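Dropping the second car

Last updated: February

We sold the Rumier in the fall and have been a one-car household for 4 months now. A few people asked how it's going, mostly in the tone you use to ask after someone's knee surgery, so I'm writing it down once.

The car wasn't bad. It was eleven years old and it started every morning. But it sat in the driveway five days out of seven, and when I added up the insurance, the registration and the two tires it wanted, it came to $149 a month before I put any gas in it. Pieter Groen bought it for his daughter. He looked under the hood for a while, said nothing, and paid what I asked, so I probably asked too little.

The first month was the hardest. We hadn't noticed how many trips we made without talking to each other. My wife would leave for the pharmacy, and ten minutes later I'd be looking for keys to go to the hardware store two doors down from the pharmacy. Now there's a pad of paper on the fridge. If you want something from that side of town, you write it down and whoever goes next gets it. I resisted the pad. I wanted to use the calendar on our phones, and we tried that for a week, and neither of us ever looked at it.

Work was easier than I expected. The 70 bus stops at the bottom of our hill and lets me off across from the office on Simanjuntak Street. It takes twice as long as driving. I read on it in the morning, and on the way home I mostly look out the window. The one real problem is the last bus, which leaves earlier than it should, and if a meeting runs over I have to get up and go while people are still talking. I've done that three times. After the third time the meeting got moved up half an hour.

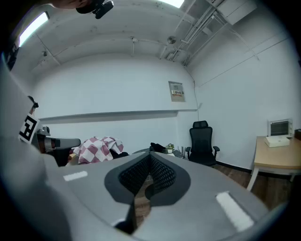 Groceries took some trial and error. I bought a folding cart and used it twice. It pulls to the left and one of the wheels squeals, and it doesn't fit down the bus aisle if anyone has a stroller. A big backpack is better. I can get most of a week's food into it if the heavy things go at the bottom, and we do one trip a month in the car for flour, cat litter, dish soap and anything else that's miserable to carry. I still haven't worked out what to do about watermelon. It's February, so I have time.

Rain is fine with a decent coat. Ice is worse than rain. The sidewalk on the north side of the hill never gets sun, and I fell there in January, sideways, onto the backpack. We lost a jar of pickles. I walk on the other side now, even though it means crossing twice.

What I miss is being able to leave on short notice. Irfan Kwok called on a Thursday to say he had an extra seat for a show across the river, doors in an hour, and my wife had the car at her sister's. I could have taken a cab. I stood in the kitchen working out what the cab would cost, and by the time I'd decided it was worth it, he'd given the seat to someone else. I was more annoyed about that than I let on.

I do have a cab budget now, as a result of that call. It's $100 a month and it's supposed to be spent — if I feel like taking a cab, I take one. So far I haven't gone over. I'm still bad at it. I'll stand at the stop for twenty minutes in the wind with the money sitting right there.

The driveway is the part I didn't plan for. With only one car on it there's a wide strip of concrete next to the fence that doesn't do anything. Slamet Ginting next door asked if he could park his trailer there for a couple of weeks while his own driveway gets redone, and we said yes. After that my wife wants to put planters on it. I'd like to leave it alone until summer and see how much sun it gets. There's an oil stain the size of a dinner plate that I've scrubbed twice, and it comes back every time it rains.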